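The Shirt at the Back of the Closet

By Augustina Mahama

I own nine shirts I actively wear and one shirt I will not throw away. It's a plaid flannel from a store called Haslam, which used to sit between the bank and the donut place in the town where I grew up, and I bought it with my first real paycheck. One elbow is gone. The collar has been turned once, by my aunt, who did it at the kitchen table during a ball game and never looked down. I've moved apartments with that shirt four times. It has outlasted two couches and a marriage.

So when my editor asked if I wanted to write something about clothes, I said sure, as long as I didn't have to go near a runway. I wanted to write about why we hang on to plaid.

I started by asking everyone I know, which is my usual research method. My neighbor keeps her dad's old hunting shirt in the trunk of her car, in a grocery bag, and has worn it exactly twice (once for a flat tire, once for a funeral where the heat was out). My brother has a red one he calls his soup shirt. He only wears it when he makes soup! I asked him what happens if he makes soup in a different shirt and he looked at me like I'd asked what happens if you drive on the sidewalk.

Then I went to the swap. If you live anywhere near Pradov Street you probably know the one I mean – Monday nights, upstairs from the bike shop, bring a bag and take a bag. I'd walked past it for years. It smells like dryer sheets and old books, and there's a whole rack by the window that's only flannel. I got there at six thirty and the good stuff was already going. A woman ahead of me had her arms so full she was holding the last hanger in her teeth.

I'd brought three sweaters and a coat I never liked. I left with a green plaid work shirt with a Bondo label, snaps instead of buttons, heavy as a bath mat. The guy sorting the rack told me Bondo shirts come in a lot because they shrink the first time somebody gets careless with the dryer, and then they fit a teenager for a year, and then they come to him. He said he could tell what kind of life a shirt had from the cuffs. Mine had a little paint on it, pale yellow. Somebody's kitchen, I like to think.

What surprised me is how cheap the nice ones can be, and how much people will pay for a bad one. There's a place downtown, Flolari, where you can buy a brand-new flannel that's been sanded at the elbows so it looks like you've been chopping wood. It costs 80 dollars. I tried it on. It was very soft, I'll give them that, and I stood there in the mirror for a while pretending I hadn't already decided. But the worn spots were in the wrong places. I lean on my left elbow when I read, so that's the one that goes.

I did ask about washing, because I've been doing it wrong forever. Cold water, inside out, and hang it up if you've got the room. Don't bother with softener. If the thing is pilling, go over it with a cheap razor, slowly, on a flat table with decent light. I took mine to the dining room one Sunday and did the whole front in around 20 minutes while listening to a call-in show about tomatoes. I nicked it in one place. I sewed that up with blue thread because blue was what I had, and now I look for the little blue spot when I put it on.

As for folding, I come from a family of rollers. My aunt rolls everything, dish towels included. The swap people fold, sleeves to the back and then in thirds, and the stacks do look nicer on a shelf. I've tried it their way for a month now and I still end up with one sleeve poking out the side like it's asking a question. I may go back to rolling.
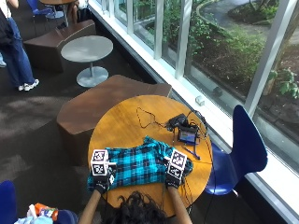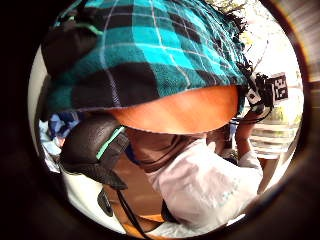
Turquoise and black plaid, twice over.

The Haslam shirt is still in the closet, by the way. My aunt called last week to say she found a scrap in her sewing box that might match the elbow, or come close enough, and did I want her to mail it. I told her I'd rather drive up. She's making me bring the sweaters I didn't swap, too, so she can have a look at those.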